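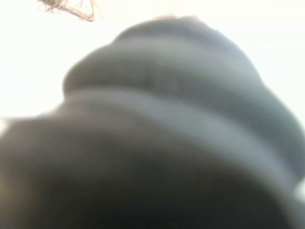 Atril de lectura Caka para álbumes ilustrados

Atril de sobremesa para libros infantiles de gran formato, pensado para bibliotecas, aulas y horas del cuento. Sujeta el libro abierto con dos pestañas regulables y admite álbumes de hasta 100 páginas.

Inclinación: 18 posiciones
Peso: 1,2 kg
Ancho máximo del libro abierto: 60 cm
Fabricante: Moradi

Los libros de cartón grueso caben también, pero conviene retirar antes la pestaña inferior —sale tirando hacia arriba—.

Precio: 22 €, IVA incluido. Para pedidos de centros escolares, escriba a Hauwa Ezeani, de Vendley.

Envío en 48 horas. Devoluciones: 30 días.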